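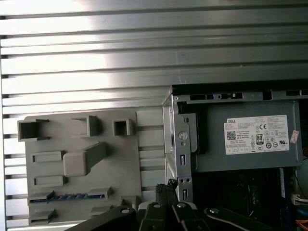 Grey panel with square sockets and slots, against metal slats

The night the Wulgate council voted on the curfew, I ran all the way to the hall – three hundred steps down from Dillusstead, and I loved every one of them!

I was nineteen and had never spoken in public. The mayor wanted every door on the hill locked by nine, for our safety, and 2199 people had signed to say they'd rather keep their evenings, thank you very much.
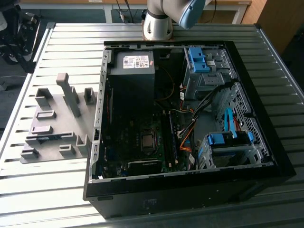
The Vote

What a noise it was! Bakers, bus drivers, my old piano teacher, all squeezed in and singing. When my turn came I forgot my speech and talked about walking home under the stars along Flasmont Lane, and somebody began to stamp, and then the whole balcony was stamping.
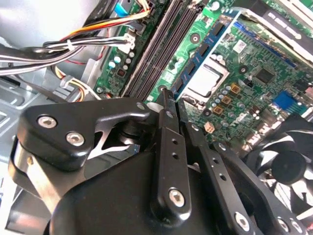 Photo: Vestergaard Picture Library

The count was read out twice. 195 for the curfew, 376 against – and oh, the roar! We poured out into the square long after nine, with every window lit, and I walked home the slow way.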